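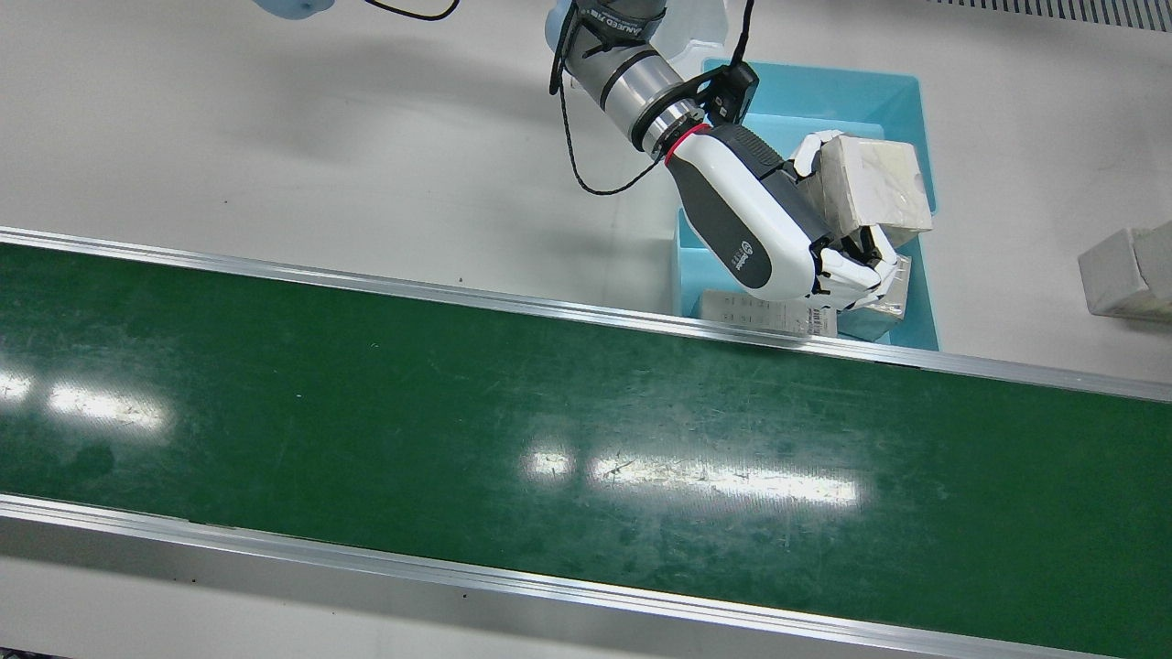

MODELS & METHODS | March

Starnora's new regional model landed in inboxes this month, and its headline number is already doing the rounds: 1,991 jobs gained by 2030 if the valley's freight levy is scrapped. I'd hold off on quoting it.

The figure comes out of a labor demand block written by Emilian Pascu, who has done careful work on wage setting in small economies. My quarrel is with the closure. The model assumes anyone laid off in one sector finds work in another within a year, at the same pay. Try telling that to people in Steken, where the cannery wages never came back.
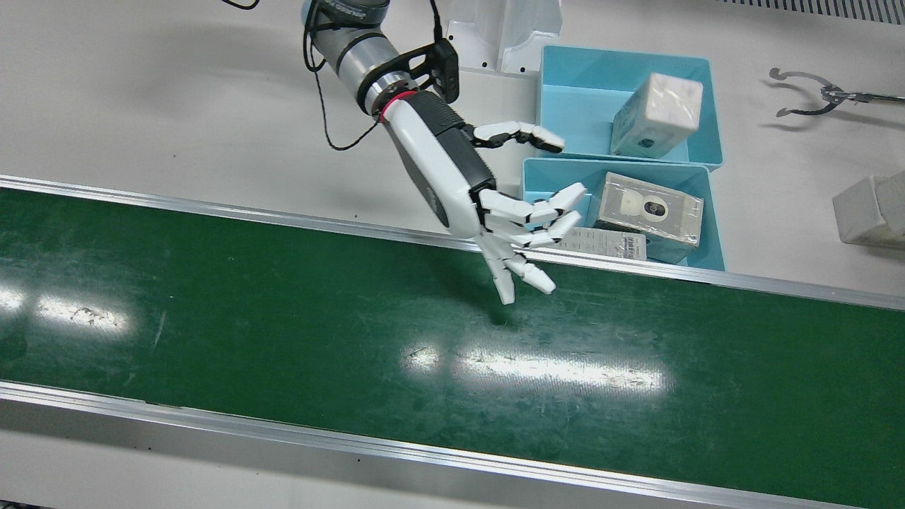

Then there is the productivity term. It grows by 2 percent a year in every run, high investment or low, and the technical note spends a single paragraph defending it. Pascu told our reading group that a lower rate "would shrink the gain but keep the sign." Maybe so. I would like to see the table - the note has 30 pages and that table isn't in any of them.

The levy money also vanishes too easily. The county spends it on road repair, and roads appear nowhere in the equations. Cut the revenue and, on paper, the trucks run just as well in year 10 as they did in year one.
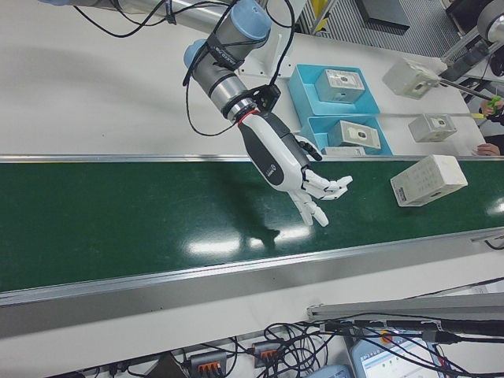 Robotic hand above a green conveyor belt.

Matell has asked for the code so its own staff can rerun the baseline with slower job matching. Starnora says a cleaned-up version is coming, no date given. We'll print the results if they arrive before the county votes.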